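Shop and Floor Tips: Working Next to a Cleaning Robot

Clastent put its first sweeping arms to work in November, and the crew at the Gimstead site has kept this list since then. The job has changed for people more than it has gone away. There is less bending and more getting the room ready.

Before a run

1. Pick up loose cords or tape them to the wall. Cords are the number one cause of stops here.
2. Move chairs back 2 feet from the path.
3. Stay in sight of the arms and keep the stop button in your pocket.

During a run

4. Let it finish a stroke before you step in. Reaching for a scrap halfway through costs more time than it saves.
5. Give it a long-handled dustpan. Short ones make the arms reach too low.
6. Glossy tile throws back a lot of window light. Draw the curtains if it keeps missing scraps.

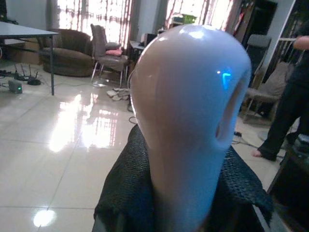
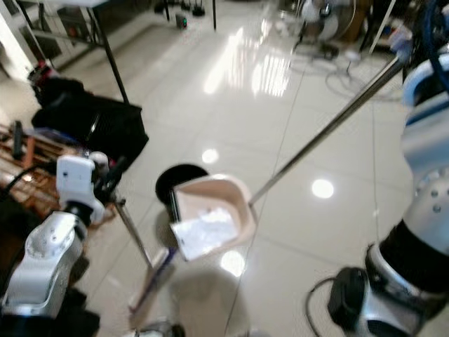

After a run

7. Empty the pan yourself and check the corners with a hand brush.
8. Wipe the grippers with a dry cloth. No spray.
9. Write down every stop. We are at 783 entries, and the morning shift reads them before changing the route.
10. Trade places every 50 minutes. Watching is tiring too.

Updated August 9, 2023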